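Hinged or hingeless for older Australian States?

wutatau
Posted October 2019
I've been putting together Tasmania and Victoria up to Federation and have more than 400 stamps in stockbooks. Now I want them on proper pages. The Lefèvre hingeless album looks good but it costs a fair bit, and a lot of my stamps are used and were hinged long ago anyway. Is there any point paying for mounts on those?

Henrik Meinecke
For used stamps under a few dollars each I still use hinges. Peelable ones, folded short, barely moistened. I have pages I did in the eighties and the stamps lift off clean.

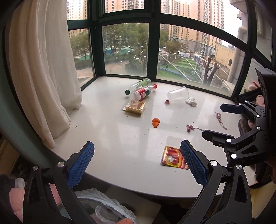 I keep mounts for anything mint with original gum, and for the better used items where the perfs are good. That comes to 100 or so out of the whole Victoria section. The colour of the mount is up to you, but black hides short perfs and clear doesn't.

grorance
Disagree with Henrik on this one. A hinge is a hinge. Every time you move a stamp you risk a thin, and most of us rearrange our pages more than we admit. I bought a Tasmania lot in July from an estate and 6 of the pictorials had fresh thins from somebody being careful.

Henrik Meinecke
Then they were pulled before the hinge was dry. That's a handling fault.

grorance
Maybe so, but a mount forgives it and a hinge doesn't. Cut your own from strip with a guillotine and the cost comes right down — I get a page of small ones out of 2 strips.

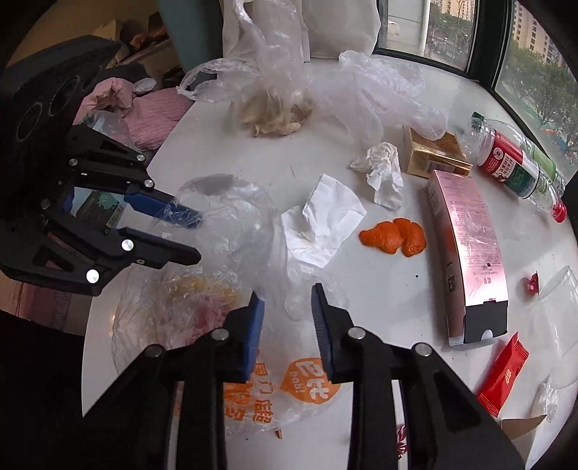

Yevhen Pasichnyk
Check the watermark and perforation on all the Victorians before you mount or hinge anything. I had to take half of mine off again.

wutatau
Good point, I've only done the Tasmanians. Will sort the watermarks first and buy a few strips to try on the mint.

amia
Leave room on the page for shades too. The printed albums never do.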